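# The gentle art of the good grip

If you spend any time at the Loltdale workshop, you soon learn that the people there care a great deal about fingertips. The hand-held gripper has two black pads at the business end and brass eyelets in its linkage arms, and there is a whole page of house rules for using it. 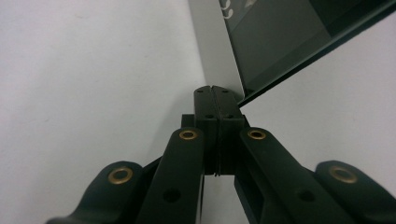 ## Rules you can read over a cup of tea

The page is called the Nelari code, and it was rewritten in July after the old version had crept up to 31 clauses, which is rather more than anyone can keep in their head while holding a tool. The new one has 4 parts: check, close, carry and record. It fits on a single sheet, and I was very pleased to be given my own copy!

Checking comes first. You open and close the pads slowly and look at the seam between them, then move the arms through their full travel and feel for any stiffness. A fuller inspection falls due after every 500 grips, and it takes 30 minutes if you don't stop to chat – I did stop to chat, so mine took a good deal longer.

The part on closing is my favourite, mostly for its good manners. Come up to glass or any smooth surface slowly, it says, and never use the fingertips to push or prise. Grollwood, the sister workshop down the valley, has taken up the same wording and added a line about wiping the pads between jobs.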